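Trotside Shared Workshop
Notebook, Kirno cell build
November, entry 14

Purpose of the session: to confirm that both arms can work over the full floor of the cell without fouling the rail or each other, and to begin stem handling with the artificial flowers.

The perforated panels are fitted on the back and both sides. The corner brackets from Toredo were 2 mm short on one hole pattern and were drilled out on the bench. Joint speed is limited to 40 percent until the cable loops at the shoulders have been reviewed.
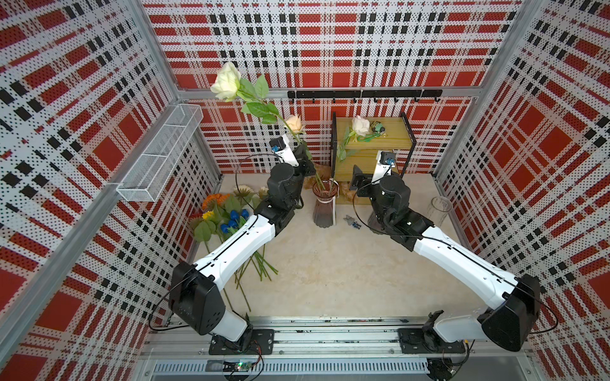

Page last changed: November, 16:50

The left arm has the white rose by its stem, with the bloom up near the top of the back wall. The right gripper is open in front of the shelf. The peach rose remains in the vase as the height reference, and the tulips and other stems are laid out on the left side of the floor for the next picks.

Grip force was set at 50 on the controller scale for the rose. The setting for the tulips has not been determined. Leaves close to the grip point remain a concern and should be recorded separately from missed grasps.

Outstanding:
Reroute right shoulder cables.
Repeat wrist camera calibration, left then right.
Request the revised bracket drawing from Cárdenas.
Decide whether the wall basket stays on the left panel.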